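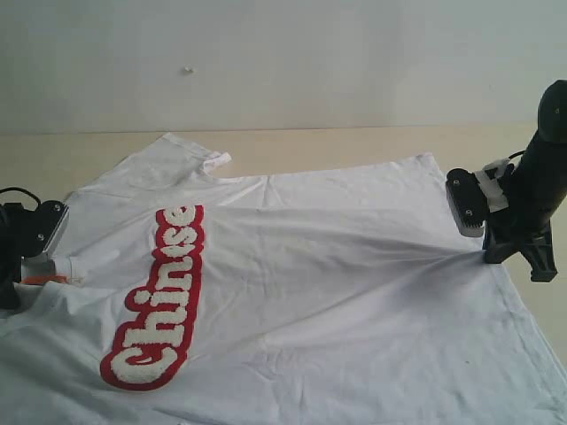
Tismont Arts Center
Call for Participants: Festival Residency and Company Placements

Tismont Arts Center invites applications from performers, designers, makers and early-career producers to take part in Tritodano, a new large-scale work of dance, live music and costume that will open the Center's festival season in February. The work has been commissioned from choreographer Asmaa Helmy and composer Nithin Pillai and will be presented in the Main Hall and in the adjoining Rey Studios.

The Center will appoint 48 participants across four strands. Applicants may apply to no more than two strands, and must state an order of preference on the application form.

About the work
Tritodano follows the residents of a river town through a single night, from the closing of the market to the first ferry. It is performed in 5 sections without intermission, and the audience moves between the Main Hall and the studios with the cast. The score is written for brass, voices and percussion. Previous dance training is not required for the ensemble, but applicants should be comfortable moving in close company with others and standing for long periods.

"We are looking for people who will bring their own way of walking into a room," said Asmaa Helmy. "The ensemble carries the whole evening, and every member of it will have material made with them in rehearsal."

Strands
Movement ensemble. Open to adults of any age. Rehearsals are held in the evening, beginning at 6:30 p.m., with longer calls in the final two weeks.
Chorus. Open to adults with some experience of part singing. The ability to read music is helpful but will not be tested at audition.
Costume and wardrobe. Open to applicants with basic hand and machine sewing skills. Members will assist with fittings, alterations and laundry, and will work backstage during performances.
Production associates. Open to early-career stage managers and producers with at least one completed public project.
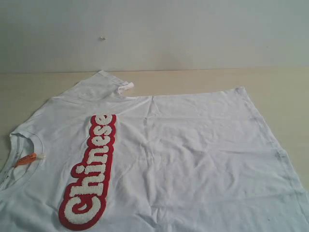

White short-sleeved T-shirt laid out on a tabletop.

Costume and wardrobe placements are supervised by Rekha Chacko, Head of Wardrobe. Placement holders will be assigned to either the daytime workroom or the performance running crew, and should indicate on the form which they would prefer. All tools and materials are provided. Members of the running crew must be available for every performance.

Fees and support
Production associates and members of the costume and wardrobe strand will receive a fee of $2000, paid in two equal parts. Members of the movement ensemble and chorus will receive an honorarium for each performance, together with local travel costs. A limited access fund is available to cover child care, interpretation and personal assistance during rehearsals — requests may be made at any stage and have no bearing on selection.

Eligibility
Applicants must be 18 or older at the start of rehearsals and must be legally able to accept payment for work in the United States. Current employees of the Center and members of their immediate families are not eligible. Students may apply, provided that their school schedule allows them to attend all required calls.

How to apply
Applications must include a completed form, a statement of no more than one page, and the contact details of one reference. Applicants to the chorus should also submit a short audio recording of unaccompanied singing. Applicants to the costume and wardrobe strand may submit up to four photographs of finished work. Video applications in place of the written statement are welcome.

Forms may be completed online or collected from the Center's box office, which is open from 10 a.m. Late applications will not be considered.

Selection
Applications will be reviewed by Aishwarya Alva, Director of Programs, with the lead artists and the Head of Wardrobe. Shortlisted applicants to the ensemble and chorus will be invited to a group workshop. Those shortlisted for the other strands will be invited to an interview, in person or by video call. All applicants will be notified of the outcome in writing. The Center regrets that it cannot provide individual feedback before the workshop or interview stage.

Tritodano is supported by Duvance, season partner of Tismont Arts Center.

Questions about this call should be directed to Kumaresan Thomas, Participation Manager, through the box office.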